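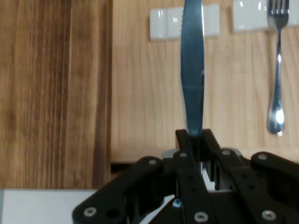 What is the Kerard bed race?

Teams of five push a bed on wheels up Duden Street, round the war memorial and back down to the harbour, with one of the five lying on the mattress the whole way. The quickest over two laps wins.

It was last held in August, when 28 teams entered, and Chie Ebihara has now opened the list for next summer. She has run the race for six years. Before that she pushed in it, for a team from the primary school where she still teaches, and before that she was the one on the mattress.

"I was the lightest, so I got the job," she says. "You don't see anything. You're on your back looking at the sky and people are shouting at you. Then you go over the drain by the chemist and you bite your tongue."

We met at her kitchen table, where the entry forms for the last race were still in a shoebox. She prefers paper. Teams can send the form by email, but she prints it out and it goes in the box with the others.

The race began as a dare between the rowing club and the staff of the old cottage hospital, which had some iron bedsteads to get rid of. The hospital has since closed and the rowing club has not won for a long time. Ebihara says the early years were rougher than people remember.

"There was one rule, and it was that the bed had to have somebody in it at the end. It didn't say the same somebody. So they were swapping over at the top of the hill. We have more rules now."

There are two pages of them. The bed must be a full single, with a headboard and a mattress. It must have four wheels and no steering wheel, pedals or motor. The rider wears a helmet and nightclothes. Pushers may wear what they like, provided it covers their feet, a rule added after a team from Wilora ran in flip-flops.

Wilora, which is the next town along the coast, comes up often when you talk to Ebihara. Its teams have taken the cup home for the last three years, and she is asked about it in shops.

"They practise," she says. "They go out on the sea road in the evenings from about Easter. Our lot bring the bed out of the garage the night before and find a wheel has gone flat. I can't do anything about that. I organise it, I can't push it for them."

The checking of the beds is done by Lech Wasilewska, a retired bus mechanic. He joined us halfway through, having walked up from the harbour, and was given the chair by the window. He looks at every bed on the morning of the race, in the car park behind the fish market.

"I get down and look underneath," he says. "Most of it is the wheels. People take them off a shopping trolley, or a pram, and they put two screws in. It will hold while you stand there looking at it. Then you put a grown man on the top and run with it over cobbles."

He turned away three beds in August. Two were put right in time and one was not. The team that missed out, from an insurance office, had built a four-poster with curtains. Wasilewska says it was a lovely piece of work and that it would have gone over at the first corner.

"They were upset with me. One of them still is. But it was higher than it was long."

The corner he means is at the war memorial, where the road turns back on itself. The last 100 metres before it are the steepest part of the course, and teams arrive there tired. Straw bales are put along the outside, and this year there was a second row of them. Ebihara would like the turn to be wider still, but that would mean moving a bench, and she has been told the bench is staying where it is.

Injuries have been few. There was a broken wrist four years ago and a good many skinned knees. The first aid tent ran out of plasters in August before the children's race had even started.

The children's race uses cots, pushed on the flat along the quay with a teddy bear as the rider. It was meant to fill the gap while the adult beds were being checked, but more people now come for it than for some of the heats. Ebihara has mixed feelings.

"It's lovely, but the parents are worse than the grown-up teams. I had a father asking me for a photo finish. It was a teddy in a cot."

Money from the race goes to the lifeboat shed and to a different local cause each year. Entry costs £15 a team. Most of the rest comes from the bucket collection and from the breakfast, which is cooked by the Wanigasekara family in front of their café at the bottom of Duden Street. They served 232 breakfasts this year and ran out of eggs well before the final.

Wasilewska had his breakfast at noon, cold, under somebody's bed.

Some things will be different next time. The heats will start an hour earlier to suit the tide, as the finish line was under water by the prize-giving. Fancy dress will be judged before the race and not after it, when most of it has come off. There will also be a cup for the slowest team to finish both laps, which Wasilewska is against.

"You will get people walking," he says.

"They already walk," says Ebihara.

She has nine forms in the box so far for next year. Four are from Wilora. The rowing club has asked whether it may borrow a bed, and she has told them to try the hotel.

Forms can be picked up from the library or the Wanigasekara café. Teams must name their rider when they enter, and beds should be in the fish market car park by eight on the morning of the race.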